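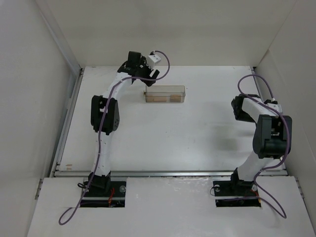
Clear Tubs and Wooden Blocks: Your Questions

Do I need a clear tub at all?

Probably less than the shops would like you to think. A shoebox holds blocks just as well. What a see-through container does give you is the chance to check what is in it without tipping the lot out. Whether that is worth paying extra for is up to you.

Will clear plastic stay clear?

Not in my experience. Wooden blocks have hard corners and they scratch. The Nurmi tub I bought in Memham went cloudy within 28 days, and the label had promised "crystal clarity for life". I did write to ask whose life they meant.

Is one big tub better than several small ones?

The Zurerau leaflet recommends its largest size, which is no surprise. A child will empty a big tub to reach the block at the bottom. I would start with two small ones and see if you ever want more.

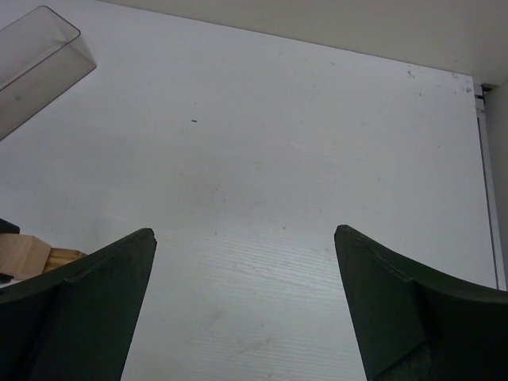

Should pale and dark wood be kept apart?

I have read that dark wood can stain pale wood. Gus Tran of Lemthorpe wrote in to say he has kept over 300 mixed blocks together for years and found no marks on any of them. Damp is another matter – dry them before they go away, whatever the colour.

Do the blocks need oiling?

Rarely. If they feel rough, try fine sandpaper first. Most "block balm" looks to me like ordinary wax in a smaller tin.

Does a white table help with tidying up?

A bit. Pieces show up well against it, and so does every crumb and pencil mark. I wouldn't buy one for the purpose.

Lid or no lid?

No lid for daily use. Lids get lost or sat on. Keep them for moving house or for the loft, and write on them which tub they fit.

Page last checked July 22, 2019.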